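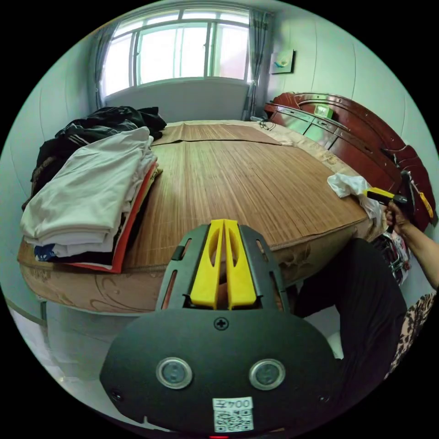

Bamboo mat on the bed, folded clothes stacked on the left.

Cooling Bedding, Reviewed by Somebody Who Still Sleeps Hot

Posted Tuesday, December 25, 2018
Filed under: Bedroom, Things I Paid For

Yes, it's a strange day to post a review of cooling bedding. I bought most of this stuff in the summer, used it until the end of October, and then left the notes in a drawer. The upside is that I've had time to calm down. A review written in the middle of a heat wave is useless, in my opinion. You are either so grateful for half a degree of relief that you give five stars to a wet sock, or so angry that you throw the thing out the window.

Some background. I live on the top floor of an old building in Pamham. The bedroom faces west and the roof above it is flat and black. The air conditioner is in the other room and I don't want a second one. I sleep hot, I always have, and for years I've been the exact customer these companies are after, meaning a tired person with a phone in hand at two in the morning.

Three products, then: a gel foam topper, a "phase change" pillowcase and sheet set, and a plain bamboo mat. I paid for all of them. No company sent me anything, which will become obvious shortly.

The Phromma gel topper

It cost $318 in the size I needed, and that was the sale price. I have never seen it at any other price, so make of the word "sale" what you like.

The pitch is that the foam is filled with beads of cooling gel that "draw heat away from the body." Away to where? I read the whole product page, the folded leaflet in the box and the questions section, and the heat's final destination is never mentioned. Gel can soak up some warmth, sure. Then it is warm gel, and you are lying on it.

In practice that's just how it went. The first fifteen minutes were very nice. I remember thinking I might have to apologize to the whole industry. By the time I would normally have been asleep, the topper had caught up with me, and from then on it was warmer than my bare mattress, with the added feature that I had sunk into it, so there was now foam along both sides of me as well.

It also smelled. The leaflet says to air it out for two days. I gave it five, next to an open window, and it still had a new-car thing going on whenever the room heated up, and in that room it was always heating up.

Fair is fair: it's comfortable. If you have a hard mattress and a cold bedroom you may love it. I've put it back on the bed now that it's winter, and my hips are happy. But I bought a cooling product, and as a cooling product it is a good blanket that goes underneath you.

The Disitz sheet and pillowcase set

When I ordered, this one had more than 356 reviews and nearly all of them were glowing. I should have read them instead of looking at the stars. A surprising number were written by people who had just opened the package. "Feels so cool to the touch, can't wait to try them tonight!" Well, go and try them tonight and then write the review.

They are cool to the touch. So is my kitchen counter. The fabric is slick, a bit like a swimsuit, and when you first put your cheek on the pillowcase there's a definite little chill. Flip the pillow and you get it again. I flipped my pillow so often that I'm not sure I was sleeping so much as cooking myself evenly.

The fitted sheet was the real problem. It doesn't breathe much, or at least mine didn't, and on muggy nights it stuck to me at the back of the knees. The elastic is weak too. One corner came up every single night, always the top left, and I'd wake with a roll of shiny fabric under my shoulder.

The claim on the package is that the fabric "adapts to your temperature." I would like to see that adapted into a sentence that means something. The care instructions are longer than the ones for any coat I own: cold water, no softener, no dryer sheets, low spin, dry in the shade. After a few washes the pillowcase had lost most of the chill and picked up a snag from my watch strap.

I kept the pillowcase. The sheet went into the bag for the thrift store.

The Sulosel bamboo mat

Nineteen dollars. It's a bamboo mat. You put it on the bed and lie on it, and there are no beads, phases or particles. I came to it with the least hope of the three and I'm still not ready to join the fan club, but let me go through it.

People have slept on mats like these for a very long time, mostly in places much hotter than Pamham, and that ought to count for more than a lab chart with no numbers on the axis. The idea isn't complicated. It's hard and smooth, it doesn't hug you, and air can get in around your body where a cotton sheet would just sit there and soak.

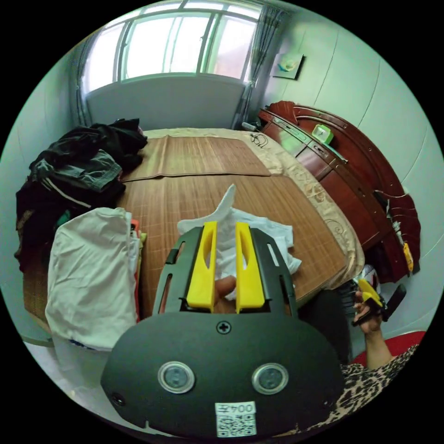

White cloth over the mat. Up by the head, one section is folded.

Does it work? Somewhat. I kept notes for 11 nights in a row with only the mat over my usual mattress cover, same window open, same fan, and on most of them I fell asleep faster than I had on the Phromma or the Disitz. I don't claim that proves anything. The weather changed during that stretch, I knew what I was sleeping on, and I wanted the cheap one to win. If a company handed me a test like that I'd laugh at it. Still, I have nothing better to offer, and neither do they.

Now the complaints, and there are a few.

It is firm. I don't mean supportive, I mean that a side sleeper will feel every inch of it in the shoulder. On my back I was fine. On my side I lasted an hour or so before I had to turn over. I tried a thin cotton sheet on top, which helped with the comfort and took away a good part of the cooling, so I was back where I started with an extra layer to wash.

It prints. You get up in the morning with lines down your arm and your face, and they take their time fading. Fine on a Sunday. Less fine if you have to speak to people at eight.

It makes a noise. It's a small dry clicking when you roll over, and I stopped hearing it after a week, but anybody sharing the bed may have their own view.

It moves. The mat is smooth, the mattress cover is smooth, and nothing on the underside of mine holds it still. By morning it would be a few inches closer to the foot of the bed. There are straps sold separately. I didn't buy them on principle.

It will also pull hair if the edges wear badly. Mine hasn't yet, but I've had it for one season and the stitching on one side already looks tired, so I wouldn't bet on five summers. Run your hand over it before you lie down, both directions.

Care is easy, at least. The tag says to wipe it down with a damp cloth, let it dry fully and keep it out of direct sun. I skipped the drying part once, rolled it up for the afternoon and got a faint basement smell for my trouble. A day spread out over two chairs fixed it. I wiped mine every few days in August and less in September. You do have to keep up with it, as a mat doesn't go through the wash with everything else, and it's easy to kid yourself that a hard surface stays clean.

One more small point in its favor is that during the day it makes a good surface for sorting laundry. The topper swallowed anything I put on it, and a stack of shirts on the Disitz sheet would slide off the moment I sat down. If you do your folding on the bed, you'll know why I mention it.

What about just a fan?

I knew someone would ask. I had a fan running through all of this, and if you made me choose between the fan and everything reviewed on this page, I'd take the fan. A fan with the bamboo mat was the best combination I found. A fan with the gel topper did close to nothing, seeing that the hot part was the side of me facing down.

Dark curtains closed from lunchtime on did more for the room than any bedding. I hate that, having spent what I spent, but there it is in my notes, in my own handwriting.

The scores, such as they are

Phromma gel topper. Comfort: good. Cooling: poor after the first fifteen minutes. Smell: yes. Would I buy it again for summer? No.

Disitz sheet and pillowcase. Comfort: so-so, worse when humid. Cooling: nice for as long as it takes to read this line. Would I buy it again? The pillowcase, maybe, at half the price.

Sulosel bamboo mat. Comfort: hard, and you should believe me on that. Cooling: fair, the best of the three. Would I buy it again? Yes, at that price, and I'd be very suspicious of anyone selling the same thing for four times as much with the word "wellness" on the box.

I'd also say hold off on all of it until it's hot where you live. The return windows on these are short, and a bed that feels lovely and cool in April tells you only that it's April. I tried to send the topper back in July and was informed that I'd missed the cutoff by a week — I'd used up most of it airing the thing out.

Comments are open. If you've had one of these mats for several years I'd like to hear how the edges held up, and which side went first.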